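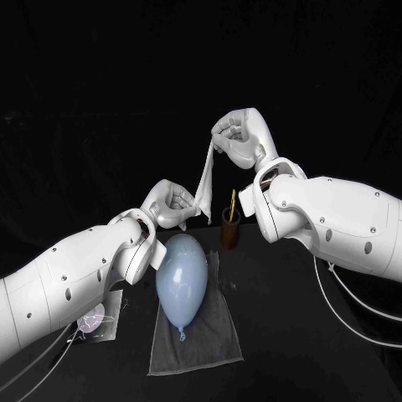
From: Akihiko Kobori
To: bimanual-methods list
Subject: Re: [bimanual] Segment labels vs. one label per episode

Dear Conall, dear all,

thank you for the questions on Saturday. I answer between your lines.

Conall Sheehan wrote:
> In the Olow draft you say that the policy trained with
> segment labels is better on the balloon task. How many
> episodes is that, and who placed the boundaries? I ask
> because at Trukberg we tried something similar and the
> two annotators did not agree where a grasp begins.

The set has 3,312 episodes. Beatriz Vieira and Nithin Naidu placed the boundaries by hand. They had the same problem as you. Our rule now is that a segment begins when the hand starts to move toward the next object, and we ignore the moment of contact completely. With the contact rule they differed by 38 video images in the middle case, with the motion rule by 10. I should have written this in the draft and I will add it.

> Also I do not understand why the task needs two hands
> for so long. Could you not fix the object in a holder?

We could, but then the interesting part is lost for us. The balloon lies freely on the towel, so every push moves it a little, and both arms must work near it without touching it when they should not. The thin materials are the second difficulty. A cloth held between two hands has no fixed shape, and the clear sheet gives almost nothing to the depth estimate. For this reason we give the policy color pictures only.

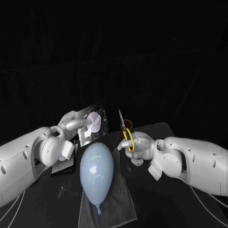

Fig. 2. Disc on clear sheet (left hand), scissors (right hand).

In segments like this one the label says what each hand is doing, one short sentence per hand. With a single label for the whole episode, the policy often let go of the scissors too early. With the labels per hand this became rare. I do not want to claim more than this, because we tested on one table and with one kind of towel.

> Last thing: is the result still there with less data?

Partly. With about 30 percent of the episodes the difference between the two methods is small and I would not trust it. Aisling Keogh is repeating this with other random seeds on the Prikelbridge machines, and the numbers should be ready in January.

If you can share the boundary files from Trukberg, even the ones with disagreement, I would like very much to try the motion rule on them. The format does not matter, we can convert it.

With best regards,
Akihiko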